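Usitley Kitchen Notes

A record of small shared kitchens and the utensils kept in them: what is on the counter, what hangs on the wall, and where the spoons end up. Compiled by Nadine Obeidat, with photographs by Luzius Gisler.

Contents

rooms.csv — one line per kitchen, 20 kitchens in all
utensils.csv — one line per spoon, ladle, spatula or whisk
photos/ — 70 photographs, named by kitchen
notes.txt — remarks that did not fit a column

Columns in utensils.csv

kitchen: short name of the room (Stader, Balogun and so on)
item: everyday name, lower case
material: left blank when we could not tell
clear: yes or no
storage: drawer, jar, hook, rack or counter

Spoons and ladles are kept apart. If the handle meets the bowl at a sharp angle, it goes in as a ladle. Appliances belong in rooms.csv — kettles, rice cookers and toasters each have their own column, with color where known.

Known problems

Clear utensils are hard to make out against white tile. Lids are listed with their pans, so a spare lid may be missing. The storage column is blank for five kitchens visited before December.

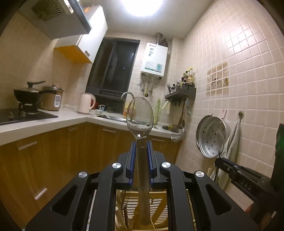 Photo: Luzius Gisler / Usitley Kitchen Notes

Clear spoon with a long handle, entered as item "spoon", clear "yes". The room has an L-shaped counter with a lidded pan on the cooktop, a rice cooker next to it and a pale pink kettle farther along. The rice cooker color is entered as bronze.

Changes

Version 7 merges the two kettle columns and fixes the spelling of Buvutix in rooms.csv. Corrections go to Nadine, with the kitchen name in the subject line.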